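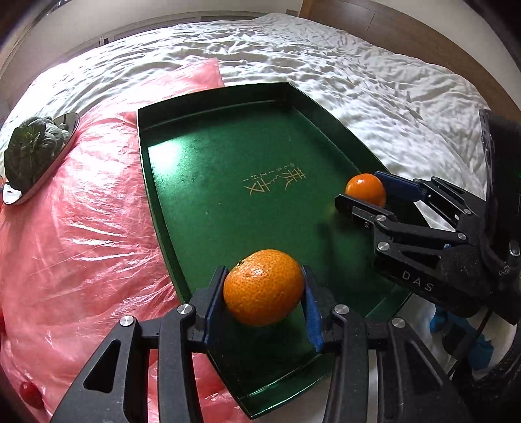
Do fruit-saver discs earn their place in the bowl?

Three readers have written in since the August issue asking whether we would recommend the Jolov disc, the grey plastic puck that sits in your fruit bowl and promises to make everything in it last "up to twice as long". My short answer is no, or at least not yet. The long answer takes in a leaflet from 1933, a shop in Oletthorpe and a good deal of wasted pears.

First, what the thing claims to do. Some fruits give off a gas called ethylene as they ripen, and that gas hurries up other fruit nearby. None of this is in dispute. The disc holds a sachet of powder which is supposed to soak the gas up, and you replace the sachet every month. I have no quarrel with the idea on a shipping container or in a cold store, where the doors stay shut. My fruit bowl is on a worktop next to the back door. Whatever gas comes off the pears has the whole kitchen to wander about in, and I would like somebody to explain how a puck the size of a biscuit goes and fetches it.

The packet says "tested in 649 homes". It doesn't say what was tested, or against what. Did those homes also have a bowl with no disc in it, bought from the same shop on the same morning? I wrote to ask and got a leaflet back with the same sentence on it in a larger typeface. The leaflet also says that 319 of those households "noticed fresher fruit". Do the sum and you find that more than half of them didn't say so, which is an odd thing to print in green next to a smiling pear.

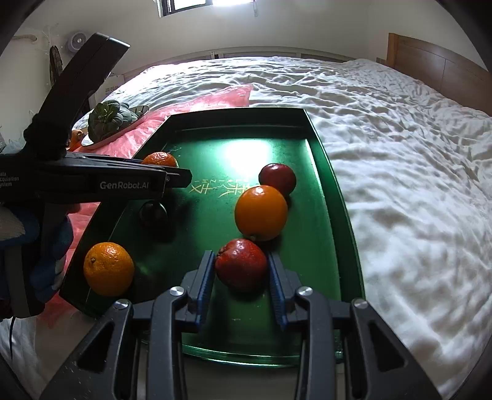

"Noticed" is doing a lot of work in that sentence as well. Most of us judge fruit by looking at it, and looking is a poor guide. Apples are the worst for it. A deep red one with a good gloss, like the one in the green tray, could be crisp right through or like wet flour, and the slight mottling on the skin won't settle the matter either way. You have to bite it. So if you have just paid for a gadget, and you look at a shiny apple and feel pleased, I don't think you have learned anything about the gadget.

The old advice

A reader in Elcombe lent us a household leaflet printed in 1933, which has a page and a half on keeping fruit. It is bossy and rather good. Look the fruit over each morning. Take out anything soft and stew it. Keep apples cool and well away from anything you don't want hurried. Bring pears into the warm a few at a time. The only equipment it asks for is a shelf.

It also tells you to rub each apple with a cloth dipped in glycerine, so I wouldn't treat it as scripture – old advice gets an easy ride from people like me, who enjoy being cross about new things. I tried the glycerine on two apples and gave up when they started sticking to the newspaper. 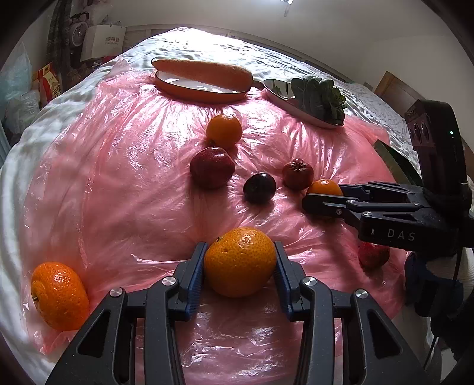

The rest of the page I followed for a fortnight, alongside a second bowl with a Jolov disc in it. Same mix from the same stall in each. I can't pretend it was science. The bowls were in different rooms, the kitchen gets the sun after two in the afternoon, and the family kept eating the evidence. For what it's worth, a pear went over in both, the plums wrinkled in both, and I couldn't tell the two lots of oranges apart. Oranges give off very little of the gas anyway, so I am not sure what the disc was meant to be saving them from.

What I did notice was that I threw less away from the bowl I was looking through every morning. That would have been true with a disc, without a disc, or with a pebble in there.

What it costs

The starter pack was on the counter at Pintér, the greengrocer in Oletthorpe, and the refills hang on a hook behind the till. You are meant to buy twelve refills a year. I put down the price of a year's worth against what I had thrown out in that fortnight, which was one pear and a few plums, and I would need to be a far more careless shopper before the powder paid for itself.
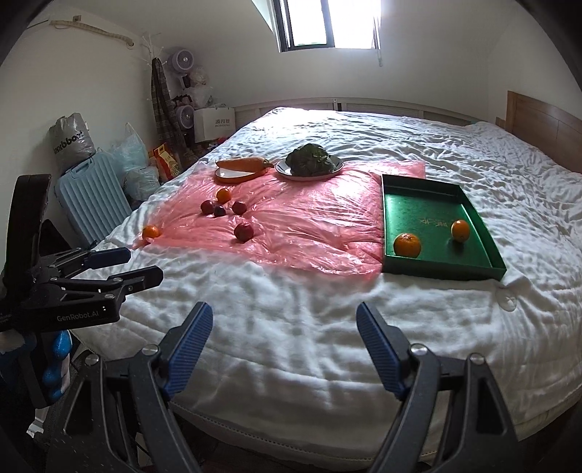
The shop, to be fair to it, wasn't pushing them very hard. When I asked at the counter whether they used the discs on their own display, I was told they sell the fruit before it gets the chance to go off. I'd say that is the best storage tip I have been given this year. Buy less, go more often.

If you have a disc and swear by it, write in, but please tell us what you compared it with. "It seems to last longer" has arrived in this inbox plenty of times already. And if anyone has got on better with the glycerine than I did, I'd like to know what you wrapped the apples in afterwards.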